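August, the open day

Went to the Garnesel open day after all. The flyer had promised "the future of the home," and the future of the home is on the second floor of a former Mapplebeck furniture warehouse, past a vending machine that takes only exact change. I got there at 3 and was given a lanyard, a cookie and a leaflet with Porkov on the front. Porkov is the arm. Porkov was not on show, being away for a new shoulder.

What they had instead was the teaching end of things. Somebody makes up a bed, puts on a pair of white hand grippers and does laundry with them for hours, and all of that gets fed to the machine so that one day it can do laundry too. I have been doing laundry since college and no one has ever fed me to anything.

We stood along the tape, a dozen or so of us, in the respectful hush people keep for surgery and putting greens. The garment was a blue T-shirt. The demonstrator took hold of it by its two upper corners and I noticed I was holding my breath.
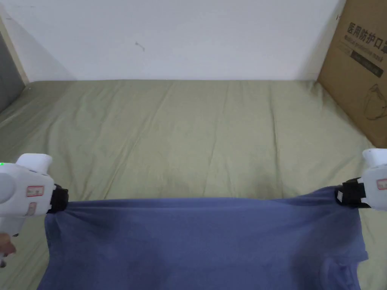 Things I wrote on the back of the leaflet

They want 500 folds of the same kind before they move on to anything with buttons. I asked about fitted sheets and got a look I recognized, the one my mother gives a fitted sheet.

The grippers squeeze when you squeeze. The jaws are black and pinch about as well as a clothespin, to judge by the spare pair they let us handle. Mine dropped a sock twice. The boy next to me, maybe nine years old, picked up his sock on the first try and was told he had a gift.

Wrinkles are a problem. A shirt never lands the same way twice, which I could have told them for the price of the cookie. Still, I liked that they said so plainly and didn't put a brave face on it. The Zelau people, at the spring fair, had a screen and a soundtrack and never let anybody near the towels.

The next turn with the shirt was slower. I had worked my way up to the front by then — a woman with a stroller left — and could watch the fingers as well as the jaws.
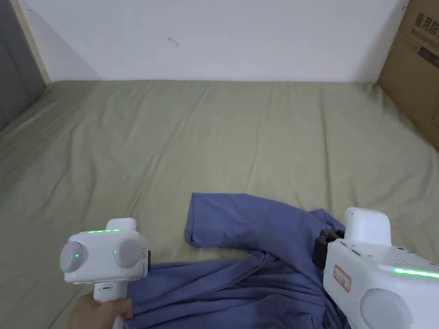

I kept wanting to reach over and give the thing one good shake by the shoulders, the way you would at home. When I mentioned this, the demonstrator said shaking was on the list for later. So there is a list. I'd like to see it. I'd like to know where "ball it up and put it in the drawer" comes.

Left at 4 and caught the 56 home with the lanyard still on. There was a basket waiting on my own bed, and I folded all of it, paying far too much attention to my thumbs. The fitted sheet I put back in the dryer.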